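Seeing Better at Home: Contrast, Glare and Clutter
Speaker notes, Brunello Sartori
Gavby Library, upstairs room, Jun 3, 2019

Opening
Check that people at the back can hear. Handouts are in large print, on the chair by the door. The talk runs 30 minutes, with questions after. Lights stay on the whole time. If the screen is hard to read from where you sit, move closer now.

I worked for 13 years as a home visitor in Clellby and Prerkden, mostly with people whose sight had changed late in life. I am not an eye doctor. If your sight changes suddenly, call one the same day and don't wait for a regular appointment.

Why contrast matters
Most people ask me about brighter bulbs first. Bulbs help, but a white cup on a white counter is still hard to find under a bright bulb. The eye needs an edge. Put the same cup on a dark tray and you can pick it up without feeling around for it.

Story: the woman in Prerkden who kept knocking over her water. Clear glass, pale table. She switched to a solid blue tumbler and the trouble mostly stopped. Keep this short.

Stairs
Spend the most time here. Mark the edge of every step, including the first and the last. The strip should be a plain color that stands out from the carpet or wood. Check it from the top looking down, because that is the view that matters most. Replace any strip that has started to lift. Patterned stair carpet hides the edges. If you can't change it, the strip has to be wider and plainer.

Ask the room: who has a light switch at both ends of the stairs? Wait for hands.

Kitchen
Two cutting boards, one dark and one light. Onions go on the dark one, beets on the light one. Mark the stove dial at off and at the one setting you use most. Don't mark every setting, or you won't be able to tell the marks apart. Pour coffee into a light mug and milk into a dark one.

Shine, pattern and plain color
Let each slide stay up for a while before talking. Ask what the eye goes to first.
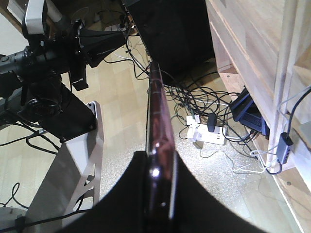
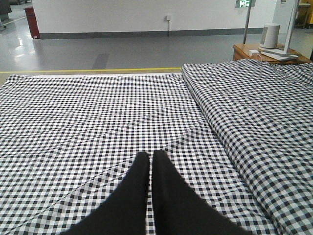
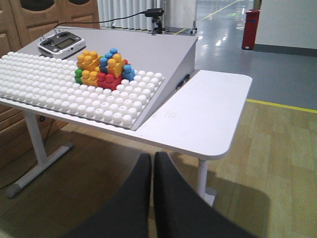
In order: glossy and see-through, small black-and-white checks, strong colors on white.

Points to make if the group doesn't get there:
Bright spots on a glossy surface pull the eye away from its outline.
Small checks are busy. A pill, a pair of glasses or a sewing needle set down on a checked cloth can be very hard to find again. Keep the cloth if you like it, and use a plain mat where you eat and where you sort medicine.
Bold solid colors against a pale background give you edges to work with.

Glare
Sit with the window beside you or behind you. A sheer curtain cuts glare without making the room dark. Wax on a hall floor can look like water, and people step oddly to avoid it. Ask for a matte finish if the floor is being redone.

Mrs. Illés sent in a question ahead of time about computer screens. Answer: turn the desk so the window is to one side, then enlarge the text before you touch the brightness.

Bathroom
A dark towel hung behind a white sink helps more than people expect. Grab bars should not match the tile. Same with the toilet seat. A colored bath mat laid over the edge of the tub shows where the edge is, but take it off before you step in.

Cost
The whole list for a small house came to $125 when I last priced it, and the stair strips were most of that. Trays, mats and towels you may have already. Start with the stairs and do one room at a time.

Questions
Repeat each question aloud before answering. Likely ones: motion lights (yes, in the hall), magnifiers (get fitted for one), whether a landlord has to pay (ask before buying anything).

Next talk is in July, on phones and large text. The sign-up sheet is on the front table, with a thick black pen. Collect the spare handouts and turn off the projector.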